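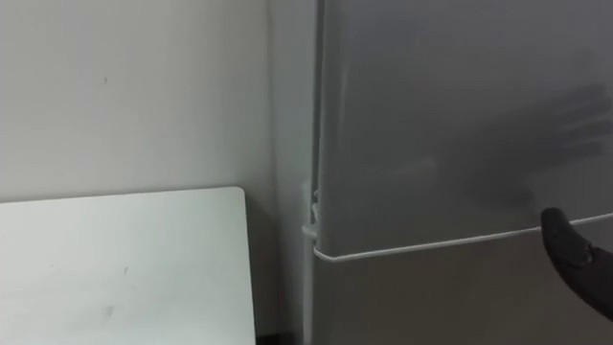

Glue notebook, bench side
September 30, 2024

Carrying on from the notes on the Betby cello. New bag of Pemari granules opened this morning, old bag finished. Old bag was the one with the corner that got damp in April and I want to stop using anything made from it, so the jar left over from last week has been thrown out. Please don't look for it.

Mix: 77 grams dry granules, cold water to cover, left to swell while I did the bow rehairs. The new granules are smaller than the old ones and take up water faster. They were soft all the way through well before lunch. With the old bag there was always a hard center in the bigger pieces and I got used to leaving it until afternoon. No need now. Check by squeezing one between finger and thumb, it should feel like gelatin candy with no grit.

Heated in the jar in the water bath, lid resting on top. Kept it below the mark on the thermostat. Thin skin formed when I left the lid off to look at it, pulled that off with a stick and didn't stir it back in. Color is lighter than the old glue, more like weak tea. Smell is mild. Strained through the nylon cloth and there was almost nothing on the cloth afterward.

Poured into the ice cube tray as usual, covered, chilled, then the cubes into the lidded tub. Tub is labeled with the bag and the date. One cube in the small pot is enough for a seam, two for a top. Anything that has been warmed more than twice goes in the trash, even if it looks fine. The last lot of test sticks showed a clear drop in strength after repeated heating and I don't want to argue about it again over a customer's instrument.

Test sticks

Spruce on spruce, long grain, edge joints planed and rubbed, no clamps. Three sticks from each mix:

A – new glue, straight
B – new glue, thinned with hot water to the consistency we use for tops
C – last of the old glue, straight, for comparison (made up before the jar was thrown out)

All glued in the same half hour with the pieces warmed on the radiator shelf. I forgot to warm one of the C pieces and it gelled before I had the joint closed. Marked it with a pencil cross. It should not be counted with the others. I have left it in the rack anyway so we can see how bad a chilled joint is.

Squeeze-out on A was good along the whole length. B ran a lot and some of it got on the end grain, so the faces might be a bit starved. I should have sized the ends first. C was stringy. I had put that down to the weather before but the weather is the same for all of them today, so it's the glue.

Leave in the rack. Don't break them before they have had a full two nights.

Betby cello

Top is off and resting in the cradle. The opening went well on the bass side and badly around the lower treble corner, where an earlier repair was done with something white and rubbery. Knife would not go through it cleanly. Ended up working from both directions with the thin blade and a drop of alcohol, and still took a splinter from the top edge. Splinter is in the envelope taped to the job card. It will go back on with straight glue before anything else is done in that area, so that it doesn't get lost.

The white stuff has to come off the linings completely. Hide glue won't take to wood that is sealed with it. Warm water and a cotton swab softens it and it rolls up under a fingernail. Scraper is too aggressive there, the lining is already thin from the last person. I got as far as the corner block and stopped when I started rushing.

The bass bar looks sound. Tapped along it and heard no buzz. There is a pencil inscription on the inside of the top near the upper block, two words and what might be a year, too rubbed to read. Traced it onto tissue and put the tissue in the same envelope. Owner might like to have it.

Crack from the lower treble f-hole: longer than it looked from outside, it runs under the varnish past the wing. Dirt in it is old. Cleaning with warm water from the inside, blotting, repeating. Came up gray the first time and nearly clear by the end. It closes with light finger pressure and the two sides sit level, so I don't think it needs to be spread or filled. Plan is thinned glue (mix B) worked in from the inside with a finger, flexing gently, then wedges across the cradle with wax paper under each one. Studs afterward, cross grain at a slight angle, spruce split from the offcut in the top drawer.

Sandro Piras looked at it over my shoulder and would rather use straight glue for the crack. His point is that the thin mix soaks into the dry wood and leaves nothing at the joint. Mine is that the straight mix won't get to the end of a crack this tight. We agreed to wet it first with warm water, then thin, then follow with straight while it is still open. That's more or less what he does on violins. I'll write down how it goes.

Otitz clamps

The Otitz spool clamps came back with the new cork faces. Cork is thicker than what was on them and a few of the screws now bottom out before the clamp is fully open. Fine for violin and viola. On the cello ribs they only just go over the edge, and I had to tilt one to get it past the overhang, and that's exactly how edges get dented. Sanding the cork down is a dull job but it needs doing before the top goes back. I did a handful at the end of the day on the flat board. Rest are in the blue crate, unsanded ones with the wingnut pointing up.

One has a bent threaded rod. Put aside, not worth straightening.

Other things

Murakami viola is ready except for the soundpost. The old post was short and standing outside the marks. Cut a new one and fitted it dry, still a gap at the back on the treble side when seen through the endpin hole. Needs another go with better light and a sharper chisel. Do not string it up.

Thermostat on the small pot reads high compared with the glass thermometer, by roughly the same amount all the way up. I put a strip of tape on the dial with a pencil line where it should be set. If the tape falls off, check it against the glass one, don't guess.

Nylon cloth is wearing through in one spot. Need more, same weave.

Next

Break the test sticks, note wood failure against glue failure for each, and keep the pieces.
Finish clearing the treble lining on the cello.
Splinter back on.
Crack, as agreed with Sandro.
Cork.
Ring the owner about the older repair before doing the corner, the estimate didn't allow for it.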